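Speaker notes, Tiltby workshop talk, September 12, 2022
Asif Tanoli

Slides are numbered on the handout. Don't read the slides out loud. Slow down on the wiring part.

## 1. Start

- Say who I am. Member here, built this on the back bench, mostly in the evenings.
- The project is called Drukik. Two small arms that sort toy bricks by colour into bins.
- It isn't a product and it isn't fast. I wanted to learn how to get two arms working over the same table without hitting each other.
- Total spend was roughly 2,000 dollars, arms included. Somebody will ask, so say it early.

## 2. The box

The arms came first and the box came later. I started with both arms clamped to a desk, and every time the desk got bumped I had to measure everything again. Now they're bolted to one length of aluminum extrusion across the front, on black mounting plates. If I need to move an arm sideways I loosen the plate and slide it along.

The walls are papered. It was the end of a roll from our hallway and it covered the bare board. People ask if the pattern upsets the colour detection. My answer is that I only look for bricks inside the area of the floor, so the walls never come into it. The floor is grey with a stone pattern, and I picked grey so all three brick colours would stand out.

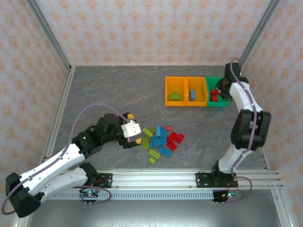
Mounting both arms on the same rail also gave me one straight line to measure from. Every position in the software is a distance along the rail and a distance back from it. Before that I had a separate set of numbers for each arm and they never agreed for long.

Wiring, go slowly:

- One controller board per arm, down at the front near the base. I can see the lights from my chair.
- Slotted cable duct along the front, under the rail.
- The purple cable follows the arm and has slack left in it at the wrist. My first try had it tied down tight and it pulled out of its socket when the wrist turned. Leave a loop.

Pause for questions on the hardware here, or they'll all come at the end.

## 3. Bins and bricks

Three open-fronted bins in a row toward the back. Green bricks go on the left, blue in the middle, red on the right. The red bricks go in the green bin. I had two orange-yellow bins and a green one, and the software doesn't care what colour the bin is.

The bins matter more than I expected. I tried deep boxes first and the fingers caught on the front wall. With a scooped front there's more room to come in low and let go. 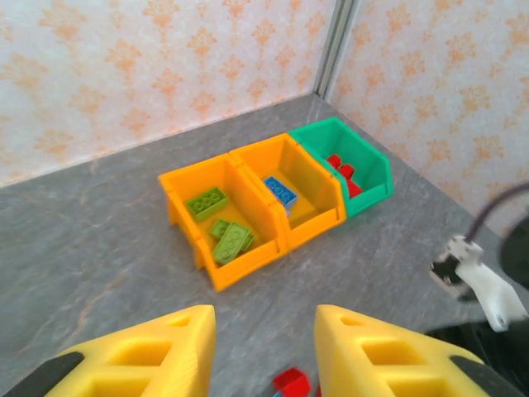
*The bins from the wrist camera, with the yellow fingers at the bottom and a red brick between them.*

Talk about the fingers. They're yellow, with black pads for grip. I went through 4 versions. The early ones were too smooth and a brick held by its corner would spin. The pads helped more than anything I did in code.

Wrist camera: good for the last bit of the approach, poor for planning. Up close, the fingers take up a lot of the view. I use the fixed camera to choose a brick and the wrist camera to line up on it.

## 4. Sharing the table

This is the main part of the talk. Ten minutes if there's time.

The rule is simple. The pile belongs to one arm at a time, and so does the space over the bins. An arm asks for a zone, waits if it's taken, and gives it back once it has pulled clear. The script that handles this is called Niazi. It's short and I'll put it on the shared drive.

What went wrong in December: I let an arm give up its zone when the gripper opened, before it had moved away. The elbow was still in the road. Two collisions, one stripped gear. 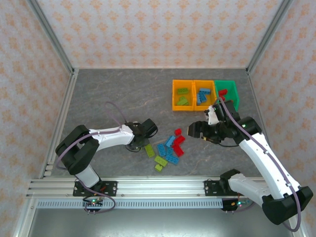 *Both arms over the table, bricks still loose in the middle and some in each bin.*

Things that still don't work well:

- Bricks lying on top of each other. It sees one shape and grabs badly.
- Small bricks at the edge of the pile get nudged away by the fingers.
- Studs up or studs sideways makes a difference to the grip, and I don't handle that yet.

## 5. Finish

- Spare servos came from Hiltusetti. Order extra, the shipping is slow.
- Next job is a tidy way to spread out the pile before picking.
- Anyone who wants a turn on the arms can see me after. Keep hands out of the box while the power is on.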